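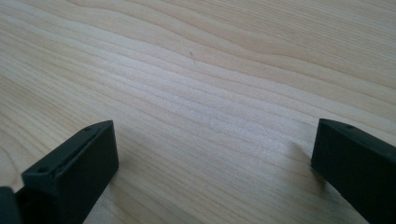
Culture > Screen > Features

The Long Goodbye to Pitthorpe

After 11 seasons, the family drama Pitthorpe is packing up its sets, and I'm a little weepy — which is silly, I know, for a show I began watching only to keep my sister company. It was filmed mostly in Clultberg, where 200 locals turned up as extras for the harbor wedding (still my favorite hour of the whole thing!) and got fed very well for their trouble.
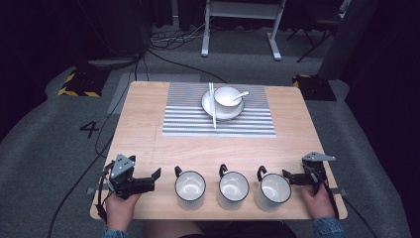
White mugs along the near side of the table, with a cup and chopsticks on the striped placemat.

The cast is scattering now, as casts do. 2 of the regulars are off to Suksawat, a quieter series from the same writers, and Durnier, the little studio behind it all, promises a reunion movie someday. I'll believe it when I see it, but I'll be on the couch with a blanket either way.

Contact the features desk | © Durnier Screen Monthly | Back to top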